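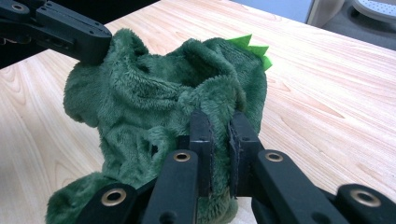 The dining room of the Hägglund Hotel in Pevholm opened again in May, 42 years after its first guests sat down to dinner there. The work took 75 days and was carried out by the Nirkent practice under its lead designer, Safta Chiriac.

Her brief was to keep the plaster ceiling and the long serving counter, and to replace almost everything else. The kitchen was moved to the courtyard side, which made space for 46 further covers.

“People in Pevholm had their wedding lunches in this room,” Chiriac says. “They wanted to recognise it when they came back.”

The floor required the greatest care. Its 588 tiles were lifted, cleaned and relaid in their original order, with replacements fired at the Skekby pottery. Lunch is served daily, and evening bookings are taken at the hotel desk.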